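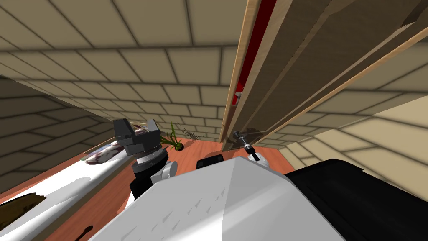 Learning from Simulated Rooms: Scene Variation and the Measurement of Transfer

Tue 30 May | Bohdana Skoryk, Sarnolel Institute, Robot Learning course, handout to accompany the second lecture on simulation

12 shares | 2 comments

1. Purpose of the handout

The previous lecture dealt with how a control policy may be trained from recorded demonstrations. The present notes consider what happens when those demonstrations are collected in simulated rooms and the policy is then asked to work in a room it has not met before. Students should read sections 2 and 3 before the practical class. Section 5 sets out the written work.

2. The method

The method taught on this course is called Rirkico. It generates household rooms from a stock of walls, floors, furniture and small objects. In each room the robot is given a short task, such as bringing its gripper to an object on a countertop, and the movement is recorded together with the view from the robot itself.

Three kinds of variation are applied. Surface variation changes the materials: a room may have beige tiles on the walls and ceiling in one version and plain paint in the next. Layout variation moves large items such as cabinets and counters, and may turn them to unusual angles relative to the robot. Clutter variation adds things which have no part in the task, among them potted plants and dry stems on the floor.

Students often ask why the robot's own body is left in the recorded view. A policy which has only been shown clean views tends to treat its own arm as an obstacle when the arm enters the picture. In the Rirkico recordings the body and arm remain visible, and no masking is applied.

3. The experiment

Two policies were compared. The first, referred to as the narrow policy, was trained on 600 demonstrations in which only the surfaces were changed. The second, the broad policy, was trained on 600 demonstrations with all three kinds of variation. The network, the length of training and the task were the same for both. Each policy was then tested over 900 trials in rooms held back from training. These rooms were drawn from the Sodgate set, which was prepared separately and shares no furniture with the training stock.

A trial was counted as a success if the gripper closed on the target and lifted it clear of the surface within the time allowed. Touching the target without lifting it was counted as a failure. The starting pose of the robot was drawn afresh for each trial.

4. Results and their limits

The broad policy succeeded more often than the narrow policy in the Sodgate rooms. The difference was largest where a tall item of furniture stood close to the arm, and small where the counter was clear on all sides. In rooms taken from the training stock, the narrow policy was slightly the better of the two. This is the expected price of spreading a fixed number of demonstrations over a wider range of rooms.

Soft and flat targets remained difficult for both policies. The simulator treats contact with cloth-like objects in a simplified way, and failures on such objects should not be put down to the policy alone. The figures also say nothing about real kitchens. A trial on the Boiko platform is planned for December, and its results will be given in a later handout.

5. Written work

Write no more than 2 pages on the following. Suppose that the training budget were cut by half. State which kind of variation you would keep and explain how you would test your choice. Your answer must name the held-back rooms, the measure of success and at least one source of error in the simulator. Work is to be handed in before the lecture in week 7.

Recent items

Collecting demonstrations by teleoperation: notes for the practical class
Contact models and soft objects
Reading list for the simulation lectures
Notes on the Sodgate test rooms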